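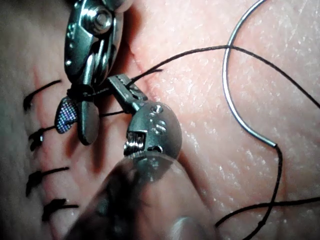

How does a cut mend itself?

I fell off my bike when I was seven and made a proper mess of my knee. What I remember best is the scab, because I was desperate to pick it. My gran, Jurgita Ramanauskas, said I'd be sorry if I did. I did, and I was!

So what is going on under there?

First job: stop the leak

Your blood travels in tiny tubes called blood vessels. Cut your skin and you snip some of them open, so out it comes. Straight away the tubes squeeze themselves narrower. Then little bits in your blood called platelets (say it PLATE-lets) rush over and stick to each other in a big gluey clump.
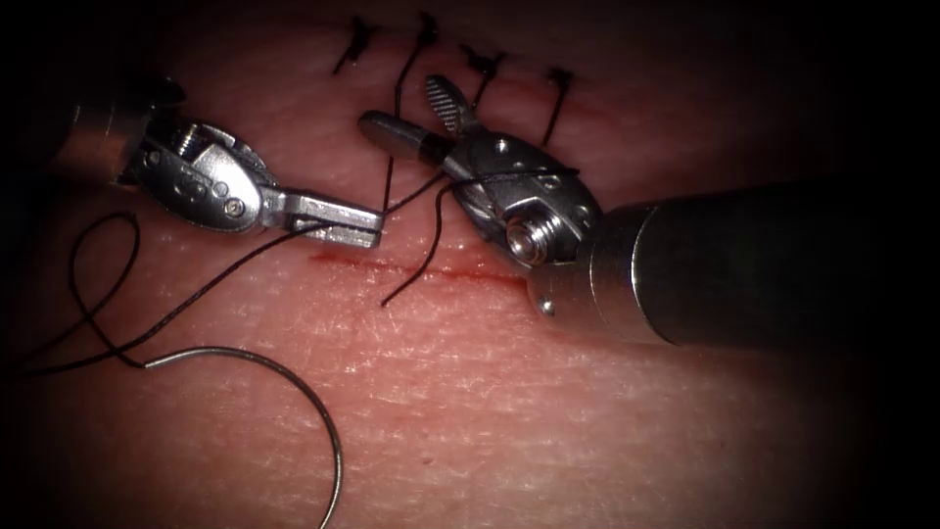
Platelets don't do it all alone, though. Your blood also makes stretchy threads called fibrin, which tangle up like a net and catch blood cells as they go past. The whole lot dries out on top, and there's your scab.

Second job: clear out the germs

Ever noticed that the skin near a cut goes pink, warm and a bit puffy? Extra blood is flowing in, bringing white blood cells with it. They gobble up germs and dirt. I used to draw mine with teeth. 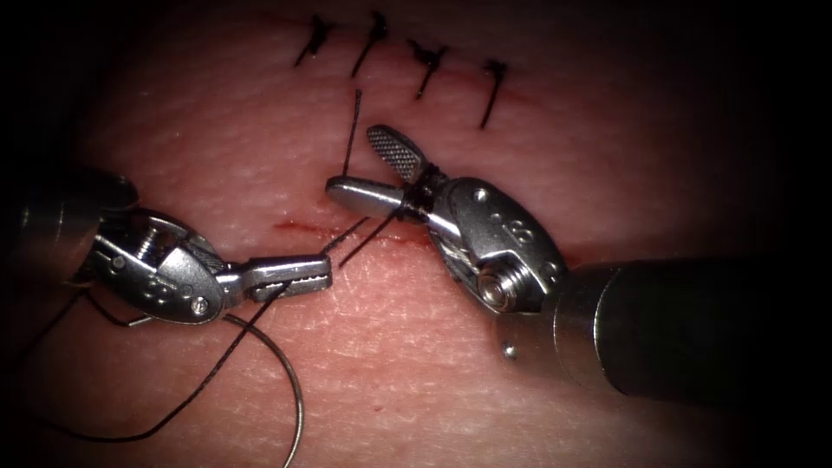
Third job: build new skin

Now the skin cells at the edges start making more of themselves and creeping across underneath the scab. If the gap is wide they have a long way to go, so a doctor or nurse might bring the edges together with stitches, or strips, or even special glue.

Deeper down, your body is busy making collagen, a tough stringy stuff that holds skin together.

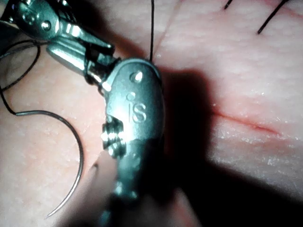

It gets laid down in a bit of a hurry, so it isn't as neat as the collagen you had before, and that's what a scar is. Mine is shaped like a banana.

And why does a scab itch? Partly it's the healing skin pulling tight. Try patting near it, and keep your nails away!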